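How to Check What an Old Protest Pamphlet Tells You

Updated 2022-10-07

Every town with a factory has a pamphlet in a box somewhere. Ours is the Stirgate one, a stapled thing about the January march against the layoffs at Plustedura, and I have seen it quoted in student papers, on banners and once on a cake. I like it. I also believe perhaps half of it.

If you plan to use a pamphlet like that for a talk, an article or a local history page, please don't copy out the best line and call it research. The steps below assume you have the pamphlet itself, or a decent scan, and a couple of free afternoons. They work for leaflets, strike bulletins and commemorative booklets too. I am on the side of the people who marched, in case that worries you. It's a bad reason to go easy on their paperwork.

Step 1. Work out when it was written

The date on the cover tells you when somebody wanted it read. Look inside for anything that could only be known later: a court result, a resignation, a meeting described as "last year's." The Stirgate pamphlet carries the month of the march on the front and then, on the inside back page, thanks people for their support "through the appeal." The appeal came long after. So the eyewitness account everybody loves was either written later or touched up later, and I'd want to know which before leaning on it.

Check the printer's line if there is one. Small political printers moved a lot, and an address can narrow things down by years. Library catalogs are less help than you'd hope. Very often the cataloger took the date off the cover, same as you were about to.

Step 2. Find out who paid

Somebody bought the paper and ink. It may have been a union branch, a party, a defense campaign, a bookstore, or one stubborn person with a duplicator. Whoever it was had rivals, and most of those rivals were on the same march.

Read the pamphlet for who is missing. Ours names every speaker from the platform except the one from the tenants' group, who spoke second according to two other sources. The party that produced it had fallen out with the tenants that fall. I don't call that a lie, but you'd never learn from the pamphlet that the tenants had organized the buses.

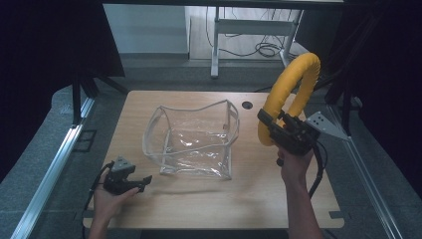 Step 3. Pull the turnout figure apart

I get the most mail about this part. The pamphlet says 2000 marched. The local paper, the Vudau, said "fewer than 1000." The usual move is to split the difference, and I wish people would stop it. The middle of two guesses is a third guess.

Try this instead. Get the route. Find the place where the crowd had to stand still, because moving crowds are very hard to judge. In Stirgate that was the yard at the end of Chow Street, where the speeches were. Measure it on an old map, and be careful to use a map from before the road was widened. Allow 9 square feet for each person in a loose crowd where people can turn and talk, and you have a ceiling for a comfortable yard. Packed crowds get tighter, but people rarely pack tight at the back of a cold open-air meeting where they can't hear anything.

Then ask what you don't know. Did people leave before the speeches? Did they spill into the side streets? Write those questions down next to your figure and keep them there when you publish.

My own answer for Chow Street is around 1000, and I wouldn't bet my car on it. It's a yard I have paced out in the rain and a map with a coffee ring on it. The pamphlet's number could still be right if the tail of the march never made it in. I just don't see any evidence that it is, and the one person who wrote that number down had a pamphlet to sell.

Step 4. Treat the slogans as edited

Chants in pamphlets always scan. They come out in perfect couplets, everybody chants the same thing, and no one gets the words wrong. If you have ever been on a march you know it goes differently. There's one chant up front, another by the band, and a stretch in the middle where people are talking about where to eat.

When a source says the crowd chanted "a single slogan," look for a second account that names the slogan in its own words. Letters are good. So are hostile newspapers, which had no reason to tidy up the meter. If the only place a chant shows up is the pamphlet and things that quote the pamphlet, say so.

The same goes for poems and songs. A poem about a march is a poem. It can tell you what the march meant to someone. It can't tell you what street they turned down.

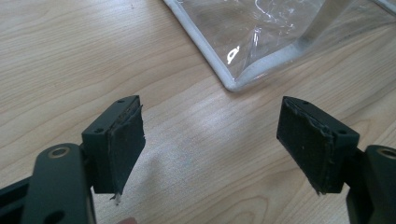 One reader wrote in to say all this was a bit rich. Her mother had been on the Stirgate march, she said, and remembered the slogan word for word, and she didn't see why a newspaper that hated the marchers should be trusted over a woman who was there. She also said that people who never got into the archive in the first place only had pamphlets and mothers, and that asking for a second written source was a polite way of throwing them out.

I've thought about that letter more than I'd like. She has a point about who gets written down. I'd answer that her mother is a second source, and a better one than the Vudau, so long as somebody sits down with her before showing her the pamphlet. Once a person has read the printed version it's awfully hard to tell which they are remembering. That has happened to me with a march I was on myself. I could describe the banner in detail until I found I was describing the banner on the cover of the bulletin.

Step 5. Talk to people in the right order

Go to whoever is least often asked. Every campaign has one or two people who have told the story so many times that it has set hard, and you will be sent to them first. See them last.

Ask small things. What did you have on your feet? How did you get home? Who did you stand next to? People can be firm and wrong about the big things and quite good on shoes. Don't ask how many were there. You'll get the pamphlet's number back, every time.

Stop talking about 10 seconds sooner than feels natural and let the silence go on. I'm bad at this.

Write up your notes the same day. Mark what the person saw and what they heard from others, even if they run the two together. Most people do.

Step 6. Be just as hard on the police and the company

Some writers get stern with the marchers and then quote a police log as if it fell from the sky. A log was written by someone who had to explain the day to a boss. Company statements are worse. Plustedura's statement after the march said production "was not affected," and the plant's own shift sheets, which are in the county records for anybody who asks, show a line down for the whole afternoon.

Run the same checks on these as you ran on the pamphlet. When was it written, who needed it, what does it leave out? I don't trust any write-up that is only suspicious in one direction, and that includes a couple of my own early ones. 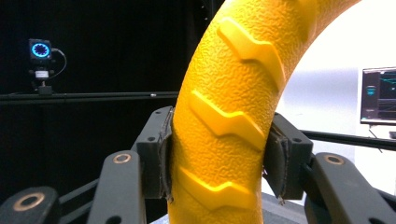
Fotis Mavromatis
Contributing Editor, Labor and Protest History

Step 7. Write it up with the seams showing

You'll be tempted to smooth it all over. Editors like a clean number and anniversary speakers like it even more. Resist as far as you can get away with.

A workable paragraph looks something like this: "The organizers' pamphlet gives a turnout of 2000. The Vudau reported fewer than 1000. The yard where the march ended could have held a crowd somewhere between the two, though it is not known how many people left early." It's dull. It will also still be true when the next box of letters turns up.

Quote the pamphlet's best lines if you want to, and say whose lines they are. Put your sources at the bottom, with the box number, and name the edition. The Stirgate pamphlet had at least two printings, and the second one drops a paragraph about the stewards. I still don't know why. If you have a copy of the first printing with the back page intact, I'd be glad to see a scan of it, staple holes and all.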